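Written Estimates and the Independent Repair Shop

Apr 7, 2024

For most independent garages, the written estimate is the first document a customer signs and the last one anyone in the shop wants to prepare. It takes time at the counter, it ties up a service writer, and it often has to be revised once a vehicle is on the lift. Many owners still treat it as a formality.

The trade association in Jundedcombe has taken a different position. In August it asked its member shops to adopt a common estimate form, with separate lines for diagnosis, parts, labor and disposal fees. The form also carries a box for the customer's spending limit. Work that would exceed that limit by more than 10 percent requires a second approval, recorded with the time of the call. 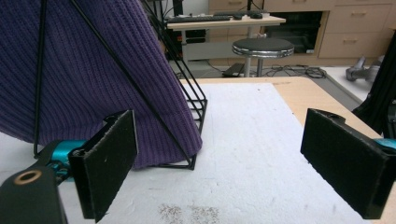 The spending limit is the part that customers read, according to Bravness Auto Service, and the shop now fills in that box before any other. Its counter staff ask for the figure when the keys are handed over. A customer who declines to name one is offered a diagnosis only, at a fixed price, and is called before further work begins.

Diagnosis remains the most disputed charge. A technician may spend an hour tracing an electrical fault that is repaired in minutes, and a bill showing only the repair will look unreasonable. Listing the search as its own line gives the customer a chance to refuse it at the outset. 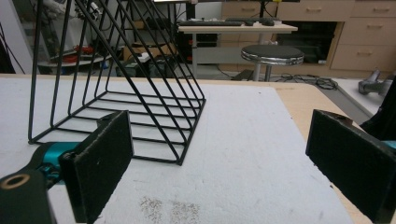
Black wire rack on a white foam surface.

Parts present a separate difficulty. Prices quoted in the morning may change by the afternoon, and a supplier may substitute a rebuilt unit for a new one. The common form requires each part to be marked new, used or rebuilt. Where a substitution is made, the shop must note it and obtain consent before installation.

Smaller businesses have raised concerns about the added paperwork. A two-bay garage may have no counter staff at all, and the technician who answers the telephone is often the one under the hood.

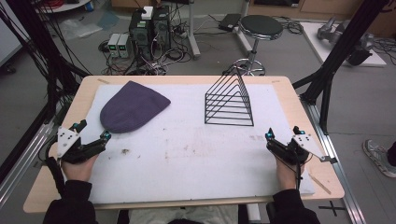 Dlamini Motors replied to the association that it could not stop work for every bill under $200 and asked for a shorter form for routine service. A one-page version covering oil changes, tires and batteries is now in use at 23 shops.

Signed copies are kept with the repair order, on paper or in electronic form. The association will review both versions of the form after the summer season, and member shops may submit proposed changes in writing until then.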